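Gripper catch-up, March 2025
Present: Henrike Harms, Teodoro Estrella, me (taking notes, so blame me for the spelling)

We kicked off with the Idex versus Cestel fingertips. Teodoro has run 112 grasps on each set and likes the Idex ones, but I'm not sold yet, they wear pretty fast. Henrike wants 100 more before we order any.
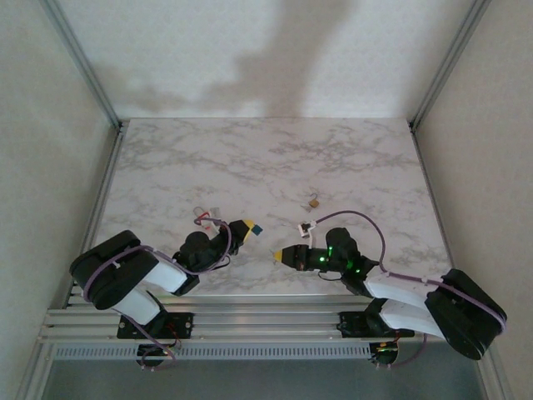
Small objects took up most of our time. I said the padlock is a fair test for both arms, as that little brass-coloured body gives yellow tips like ours hardly anything to grab! Henrike would like the purple cable tied lower, it arcs pretty high over the wrist.

Odoi controller: parked until June.

To do: Teodoro to finish the grasps, me to email Sollon about spare tips.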